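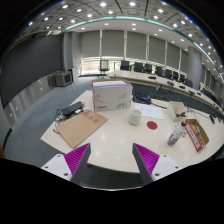 보도자료
몸홀름(Momholm), 회의실 책상 정리 서비스 '스터컴' 5월 시작
회의 끝난 책상, 25분이면 다음 팀이 앉을 수 있게

안녕하세요, 몸홀름에서 회의실 정리를 맡고 있는 야라 샤문입니다. 원래 보도자료는 좀 점잖게 써야 한다는데, 제가 제일 신나서 떠들 수 있는 이야기라 그냥 제 말투대로 쓰겠습니다!

저희가 5월부터 '스터컴(Stercombe)'이라는 서비스를 시작해요. 회의실 책상 위를 정리해 드리는 일이고요, 청소와는 조금 다릅니다. 바닥은 안 닦아요. 의자도 줄만 맞춰 드려요. 대신 책상에 올라와 있는 물건 하나하나에 자리를 정해 드립니다. 택배 상자, 멀티탭, 안내문, 컵, 누가 두고 간 병 같은 것들요.

시범 운영은 부르니츠(Burnitz) 사옥의 대회의실에서 했습니다. 길게 휘어진 책상에 등받이 높은 검은 의자가 늘어선, 꽤 근사한 방이에요. 그런데 앞쪽 책상은 늘 짐 차지였거든요. 상자는 상자대로, 전선은 전선대로 엉켜 있고 종이는 장비 앞에 흩어져 있고요. 다들 회의 시작 5분 전에 팔로 쓱 밀어 놓고 앉는다고 하더라고요(저도 예전 회사에서 그랬습니다).

시범 기간에 저희가 분류한 물건은 모두 405점이에요. 그중 163점은 원래 그 방에 있을 이유가 없는 물건이었어요. 제일 많이 나온 건 다른 부서 서류였고, 그다음이 음료와 간식 용기였습니다. 의외로 컵은 적었어요.

손이 제일 많이 간 건 병이었습니다. 뚜껑 달린 투명한 병에 말린 먹거리가 들어 있으면 간식인지 차 재료인지, 개인 물건인지 손님용인지 겉만 봐서는 모르겠더라고요. 그래서 스터컴에서는 내용물이 남은 병을 절대 버리지 않아요. 컵받침 옆에 세워 두고, 라벨이 앞으로 오게 돌려 놓고, 정리표에 한 줄 적습니다. 그 줄에 하루가 지나도록 답이 없으면 그때 탕비실로 옮겨요.
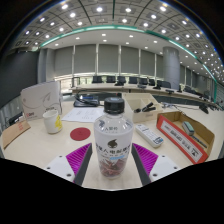
마즈디 스페이르는 병보다 리모컨이 더 급하다고 했습니다. 회의 때마다 리모컨을 찾느라 다들 종이를 들춰 보는데, 병은 안 보여도 회의가 되지만 리모컨이 없으면 화면을 못 켜지 않느냐는 거예요. 듣고 보니 맞는 말이라 정리 순서를 바꿨습니다. 이제 리모컨, 마이크, 전선, 종이, 그다음이 컵과 병이에요.

바뀐 순서대로 하면 이렇게 됩니다. 리모컨은 진행자 자리 오른쪽. 마이크는 제자리에 두고 선만 책상 뒤쪽으로 모아 묶고요. 인쇄물은 날짜를 보고 오늘 것만 남깁니다. A4 용지 상자는 책상에 올려 두지 않는 게 원칙인데, 프린터가 먼 층은 예외로 한쪽 끝에 세워 둬요. 크라프트 봉투와 골판지는 안에 든 게 없는지 꼭 확인한 다음 접습니다.

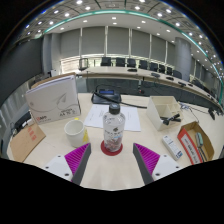
컵받침 이야기를 조금만 더 할게요. 저희가 색 있는 둥근 컵받침을 권하는 건 예뻐서이기도 하지만(빨간색을 제일 좋아해요), 밝은 책상에서 눈에 확 띄기 때문입니다. 컵받침이 있으면 사람들이 정말 거기에 컵을 놓더라고요! 안내문을 붙였을 때보다 훨씬 잘 지켜져서 저희도 놀랐습니다. 그래서 신청하시는 회의실마다 컵받침 한 벌을 같이 드리기로 했어요.

스터컴은 회의실 한 곳부터 신청할 수 있고, 방문은 아침 첫 회의 전이나 점심시간 중에 고르시면 됩니다. 정리에 걸리는 시간은 책상 하나에 25분이에요. 5월에는 먼저 신청하신 회의실 100곳에 첫 방문을 무료로 해 드립니다. 두 번째 건물로는 리즈크(Rizk) 별관이 정해졌고, 거기는 소회의실이 많아서 정리표를 한 장짜리로 줄이는 중이에요.

취재나 방문 문의는 몸홀름 홍보 담당 앞으로 주세요. 오전에는 제가 현장에 나가 있을 때가 많아서 답이 오후에 갈 수 있습니다.

몸홀름 야라 샤문 드림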